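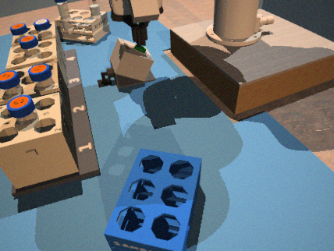

**How long does a performance of *Lodis* run?**
The full version runs 100 minutes without an intermission, and the shortened touring version leaves out the second harbor chorus.

# Lodis (musical)

*Lodis* is a one-act stage musical created by the Sampaio Music Theater, a touring company based in the port town of Brullesel. It is set aboard a coastal ferry during a single night crossing and is written for four singers, a small chorus and a band of three players. The work was first staged at the Rotside Playhouse in Brullesel on August 13, 2018.

## Background

The Sampaio company had previously produced concert programs and short plays with songs. *Lodis* was its first work with a continuous score. The text was developed in workshops held at the company's rehearsal hall, and the songs were written after the spoken scenes had been fixed. Two numbers from an earlier concert program were kept with new lyrics.

The title is the name of the ferry. It is spoken only in the opening announcement and again in the final scene.

## Plot

A ferry leaves port late because of fog. A ship's cook, a returning emigrant, a customs clerk and a student share the lower lounge. The emigrant carries a letter addressed to a house that has been torn down. During the crossing the clerk recognizes the address. The student offers to read the letter aloud, and the cook objects. The letter is left unopened when the ferry docks.

## Music

The score is for piano, accordion and double bass. Most songs are in verse form and lead directly into dialogue. The chorus sings from offstage until the docking scene. A recurring four-note figure in the bass marks the ship's engine and stops during the letter scene.

## Staging

The original production used a raked platform with fixed benches. The Rotside Playhouse seats 1030, but the upper balcony was closed for the first run to keep the unamplified voices audible. Later performances in the same building used light amplification and opened all levels.

Surtitles were projected above the stage in two languages. The touring version replaces the platform with folding benches and can be set up in one afternoon.

## Performance history

The first run was followed by a short tour of regional cultural centers in September. The touring version was prepared for halls without wing space, where the offstage chorus sings from behind the audience.

## See also

- Sampaio Music Theater
- Rotside Playhouse
- Chamber musical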